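Refereeing notes: the offside line and where I stand

Sep 4, 2021

The early fixtures in the Esby amateur league are done and I have worked 7 of them, 2 in the middle and the rest on the line. I keep a log after each match. Most of it is dull, but one item keeps coming back, so I am writing it up properly.

An assistant referee is supposed to stay level with the second-to-last defender, or with the ball if the ball is nearer the goal line. On paper that is simple. In practice the defender moves first and I move second. If the defender steps up two yards while I am still shuffling back, I am looking at the line from an angle, and an attacker on the far side will look offside when he is level.

At Jomolen in June I flagged one of these in minute 60. The far-side winger was level at the moment of the pass. I was a yard and a half too deep. The home bench had a view as good as mine and said so.

Two changes since then. First, I side-step for anything slow and only turn and run when the ball is played long. Side-stepping keeps my shoulders square to the field, and I lose less when the back line pushes up. Second, I listen for the kick. My eyes stay on the line and the sound gives me the moment of the pass. This works at Mullby, where the ground is quiet. It does not work at Xolalpa, where the road runs behind the near goal.

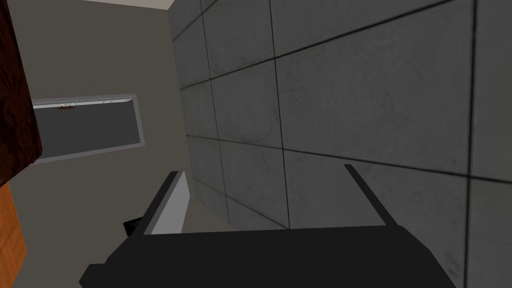
Simulated gripper, two fingers, wide gap between them.

Fitness is a separate matter. My log has 328 entries for sprints over ten yards, all matches together, and the late ones are where my position drifts. I have added short shuttles with a sideways leg to the midweek run – nothing clever, goal line to penalty area and back.

Flag in the hand nearer the field, always, and switch it below the waist. I still get that wrong when play turns over quickly. Next match is away at Mullby, on the line again, bench side.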